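Prellance will bring in a single set of handling rules for its robot test benches in October, replacing the separate notes that each of its sites had been working from.

The guidance runs to 76 pages and covers grip limits, table layout, stopping distances and record keeping. It was drawn up by staff at the Hinds and Grasov sites over the summer, and applies to any bench where an arm picks up household goods or soft items.

Under the rules, a new gripper setting must be tried on soft objects first, with the arm held to 40 per cent of its normal speed. Operators have to stay within reach of the stop button until the trial ends, and 2 people must sign the log before the speed is raised.

Keith Mahuika, who led the drafting, said the old notes disagreed on basic points.

"One site measured the gap from the fingertip and the other from the wrist," he said. "You could pass at Hinds and fail at Grasov with the same arm and the same table."

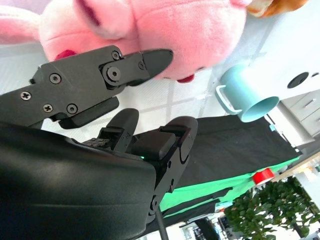 ## What changes on the bench

Cloths and other table coverings must be fixed down along the edge nearest the arm. Cables have to be checked for slack at the start of each shift, and again after any change of tool.

Plush toys and plastic mugs are both on the approved list of practice items. Glass and anything with a blade are left out, and will need a separate form.

Items that have tipped over may be left where they are if the trial calls for a mixed layout, but the starting position must be written down.

Nearly 700 trial logs were read during the drafting. Mahuika said missing start positions were the most common fault, followed by unsigned speed changes.
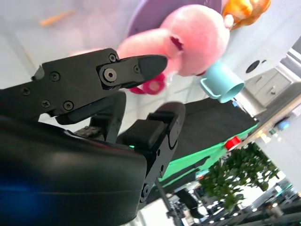 *A gripper close to a pink plush toy, with a light blue cup on its side.*

Benches using the Hekevton controller have until the end of the year to comply, as their log format needs an update. The rules will be reviewed after 12 months.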